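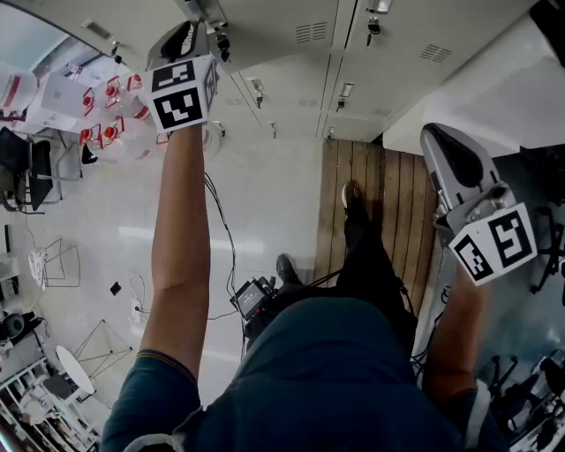
White lockers, and a slatted wooden mat on the floor.

How I pack a swimming bag that doesn't stink by February

I've been swimming before work for a couple of years now, and for most of that time my bag smelled like a pond. It took me far too long to sort it out, so I'm writing down what I do, mostly for my sister, who keeps asking (hello!).

You don't need a fancy bag. Mine is a Seltus one with a separate pocket at the bottom for wet things, bought in a sale, and the zip is already going. Any bag will do if it has two compartments, or if you're willing to use a dry bag inside it.

Packing the night before

Start with what you'll need last. Work clothes go in first, rolled up, with underwear and socks stuffed inside the shirt so they can't wander off. I once did a whole morning of meetings in no socks and I'd like to spare you that. Then shoes, soles facing the side of the bag, in an old carrier bag. Towel on top of those. Costume, cap and goggles go right at the top, where you can grab them half asleep.

Your locker coin or padlock goes in the outside pocket. Always the same pocket! If you use a combination lock, don't set it late at night. I did that with my Stöcker and spent 19 minutes at reception the next day while they hunted for the bolt cutters.

Coming out of the water

Rinse your costume under the cold tap for a full minute, then roll it up in the towel and stand on it. Yes, really, stand on it. It gets out far more water than wringing does, and it's kinder to the elastic. The costume then goes in the wet pocket on its own. Leave the towel out until you're dressed, hung over the locker door if it'll stay there, and pack it at the very end.
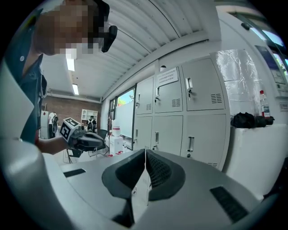

Leaning forward in a navy shirt.

Back at home

This is the bit I used to skip. Empty the bag completely as soon as you get in, even if you're starving. Hang everything up, turn the wet pocket inside out and leave the bag open overnight. Mine lives on the hook behind the bathroom door.

Every other week I wipe the inside with white vinegar and water, half and half. I tried a spray from Fiveo as well, but then my sandwiches tasted of pine. If your bag has already gone past saving, soak it in the bath with a good scoop of bicarb for 2 hours, rinse it twice and dry it outside. Check the label first, as some of the stiffer ones have cardboard in the base and will go to mush.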